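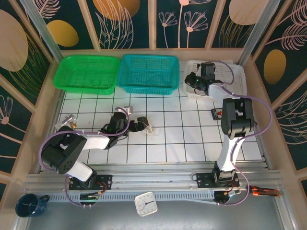 A gripper is the hand of a robot arm. At Rullbridge, we compare grippers by giving them the same job: pick up a small thing and drop it in a basket. Thin, bendy things are the hardest. The wiry tangle on the tiles has no flat side to squeeze, so the gripper must come down over it from above. A block would be easier.

We are testing two sets of fingers, named Eka and Kornitz. Each set gets 593 tries. A try counts only if the object ends up inside the basket.
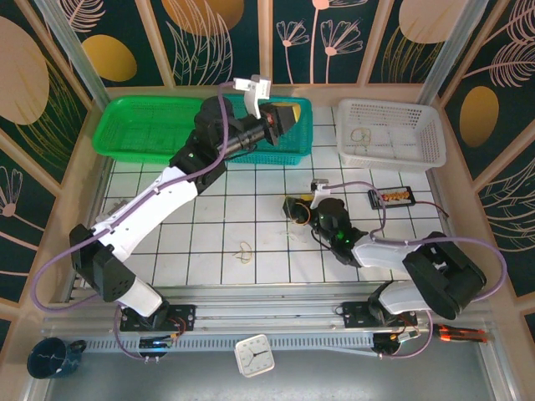

Page last changed: January

Rubber bands are part of the test too. A band lies almost flat – the fingertips have to get very close to the tile without pushing into it. If they stop too high, they close on air.

Cameras matter as much as fingers. A camera fixed above the table sees everything, but an arm can block its view. A camera on the wrist moves with the arm and sees the fingertips up close.

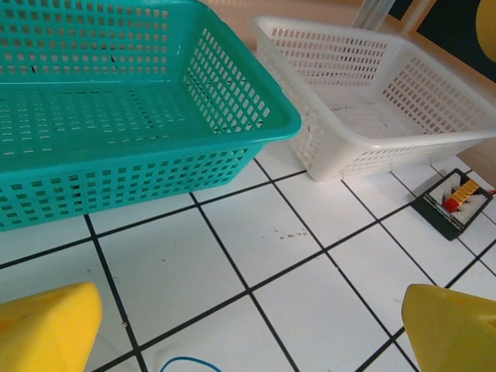
The wrist view has a limit as well. It shows only what is near the hand, so the controller uses both views together. The full test will have more than 2,000 tries.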